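The Last Bus to Skandevmont

3 min read

Halyna had the coat on already when the phone went. Let it ring. Picked it up.
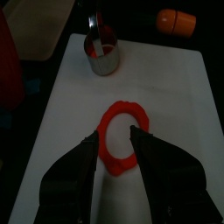 "He's selling," Conall said. No hello. "Tibor. The whole orchard, down to the creek. Signing tonight."

Eleven years since she'd been up there. Eleven years of Christmas cards with only his name in them.

She ran. Bus 251, the driver half asleep, rain coming sideways. Two other passengers — a kid with a cello and a woman eating soup out of a jar. Nobody talked. She practiced it in her head. You can't. You promised Mom. No. Worse every time she said it.

Dark by the top of the hill. The kitchen light on. Tibor at the table, pen down, papers all over, and he looked so old that she forgot the speech.

"You came on the bus," he said.

"I came on the bus."

He pushed a chair out with his foot. Same chair, the wobbly one. She sat in it wet.

"Did you sign?"

"Pen's dry." He shook it to show her. "Been sitting here a hour. I could of got another one."

There was a whole cup of them by the stove. She could see it from where she sat. She didn't look at it agian.

"Put the kettle on," she said, and he did.

Comments

Florêncio Bettencourt: The cup of pens!! Read it twice.

Tymofii H.: Want to know what happened with Mom. Part two?

© Drarkura Stories | Contact us | Back to top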